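Prillow Two-Finger Gripper: Finger Wrap and Service Kit

Part no. 994-2
Supplied by Femwood
Fits: Prillow parallel grippers on the Kereama bench arm

The kit holds everything needed to re-wrap and service one pair of Prillow fingers. It is sold to labs and test kitchens that run the arm on household items, where bare fingers slip on polished metal and mark soft finishes. Each kit has one roll of wrap tape, 2 spare finger bases, four base screws, a hex key and a cleaning cloth. Tape is also sold by the roll.

Wrapping the fingers

Park the arm and switch off the gripper at the controller before you start. Peel the old tape from the base end towards the tip and wipe off any glue with the cloth. Start the new tape just above the black finger base and work upwards, overlapping each turn by half. Fold the last turn over the tip and press it flat. Leave the base itself bare so the screws can be reached.

Both fingers should get the same number of turns. If one is thicker, the grip centre shifts and the arm will need its offset set again. Run the open and close check on the controller once the wrap is finished, then save the new closed position.

Checking for wear

The tips wear first. Thin rims, such as the edge of a pot lid, press on a small patch of tape and will bunch it up well before the sides of the fingers show much change. Creases along the sides can be left alone. Fraying at the tips means the tape should be replaced at the next stop.
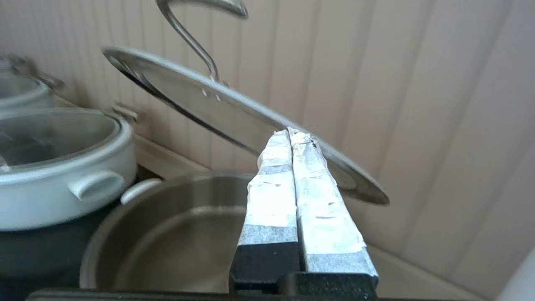

GRESELL WORKSHOP, November 20, 2018

Steel lid held by the rim, taped fingers. The wrap is creased along its length and has frayed and bunched near the tips, with a few dark specks near one of them. Re-wrap at this stage.

Care between changes

Wipe the tape with a damp cloth at the end of each session. Don't use solvent or dish detergent, as both soften the glue. Check the base screws whenever the tape comes off, and replace any screw with a rounded head. The tape is rated to 60 degrees Celsius and isn't suitable for cookware straight off the stove.

One roll is enough for up to 218 wraps of a single finger. Store it flat in its bag, away from sunlight.

Changing a finger base

Undo both screws, slide the base straight out and fit the new one with the flat side facing in. Tighten the screws by hand with the key supplied. Bases bought before March have a shallower slot and should be changed as a pair.

Orders and returns

Kits ship from the Gresell workshop. Unopened kits can be returned for a refund or exchange. For bulk orders or questions about fit, contact Isauro Espinoza in parts and service, and have the gripper's serial number ready.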